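Tin-yau Lam
Mar 4, 2024

I want to write a small thread about folding towels. It is not an important subject, but this winter I have learned to do it properly and I am a little proud.

In my family home we did not fold towels. We hung them on the door until they were needed again. So when I moved to the flat in Garberg Street I had one shelf, 79 cm wide, and a pile that fell on me each time I opened the cupboard.

First thing I have learned: take the towels out of the dryer before they are completely cold. If they wait in the drum overnight, the creases stay, and you must shake each one very hard. My neighbour below has asked me once what I was beating.

Second thing: clear the table fully. I used to push the cups and the post to one side and fold on what was left. The towel always found the butter.

Wipe the table also. I use a damp cloth and then a dry one. Crumbs go into the loops of the towel and they do not come out by shaking.

Now the fold. I put the towel flat and smooth it with the side of my hand, from the middle to the edges. Then long side to long side, and again long side to long side. Then in three parts from the short end. The rounded fold faces the front of the shelf.

Mrs Wojcik from the laundrette taught me this. She does hotel towels and she is very strict about corners. I showed her my first try and she opened it again without a word.
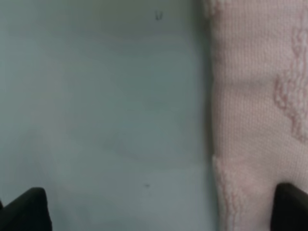
The edges are my biggest difficulty. After many washes a towel is no longer a true rectangle. One side becomes longer than the other, and if you follow the edge faithfully the whole fold goes diagonal. I now follow the middle and let the edge be a bit wrong.

Somebody asked about softener. I have stopped using it for towels. To me they felt smooth but did not dry my hands well. I use less powder too, and I run one more rinse.

Small hand towels I fold only in half and roll. They live in a basket from Zusberg, the shop near the station.

Next I will try the fitted sheet. Mrs Wojcik says I am not ready. If you have a method which works for one person with short arms, please write it under this post.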